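Learning my sedges, slowly

I have wanted to be a person who knows sedges for a long time now. Birds I can do, and trees in leaf, and most of the wildflowers that grow along our road, but sedges always got filed in my head under "grass, sort of" and I walked right past them. This spring I decided that was enough of that, and since a few of you wrote to ask how it was going (thank you, it was nice to hear from you!), I thought I'd sit down and tell you.

It started in April at the Vetby marsh, where Dorottya Szűcs was leading a walk for beginners. She has been keying out plants on that marsh for years and she has the patience of a saint. She had us all sit on the boardwalk with our boots dangling and roll a stem between finger and thumb. You know the old rhyme, sedges have edges, and I had said it a hundred times without ever once feeling a stem to check. Well, there it was, a proper three-sided stem. I was so pleased that I went around rolling stems for the rest of the morning and probably held everybody up.

Then she gave us the less cheerful news, that plenty of sedges don't have much of an edge at all, and that the stem only gets you through the front door. After that you need the fruit. In the big group, Carex, each little fruit sits inside a papery sac called a perigynium, and whether that sac is smooth or hairy, beaked or blunt, flat or puffed up like a tiny balloon, is most of what separates one kind from the next. Early in spring the sacs aren't ripe, so you can stare all you like and get nowhere. I would have saved myself some headaches if I had known to wait a few weeks.

I went back on my own one Friday with a hand lens around my neck and a sandwich in my pocket, and took the path that goes down past Utberg to the wet meadow. I collected from the roadside ditch, where it's allowed, and only took a stem or two from the big clumps. Please do ask before you pick anything, and if a plant is all alone, leave it be and take a photograph. 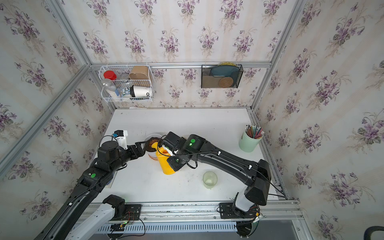
What I do when I get home

My method is nothing fancy. I lay the stems out on newspaper, the whole plant if I can, because the sheaths at the very bottom matter more than you'd think. Some are reddish and some are plain brown, and some break up into little threads like a ladder, and the key will ask you about it on page one and you will be cross if you left that part in the ditch. Ask me how I know.

Then I get out the key and go through it twice, once forward and once again from the start without peeking at my notes. If I land on the same name both times I write it in pencil. If I don't, the sheet goes into the folder marked "Dorottya" and she gets it the next time I see her. That folder is a good deal fatter than the other one, I'm afraid.

So far my list stands at 38 plants, and that's everything, rushes and grasses included, from the meadow and the ditch together. I'm sure of most of the grasses. Of the sedges, I would put money on three. Tussock sedge was the first, and once somebody has shown you those great shaggy mounds you can't stop seeing them.

I've also been putting my pictures up on one of the online identification sites, which has been a mixed blessing. The kind strangers there are wonderful. The automatic suggestions are very good with flowers and quite hopeless with anything that looks like a green stick, and I agreed with a wrong one early on simply because it sounded so sure of itself. I've gone back and fixed it.

Next I want to try the bog at Skunar, where the cotton grass (a sedge, despite the name!) ought to be showing white before long. If any of you have been out there lately, do tell me whether the lower trail is passable, because my good boots have sprung a leak at the heel and I haven't got around to replacing them.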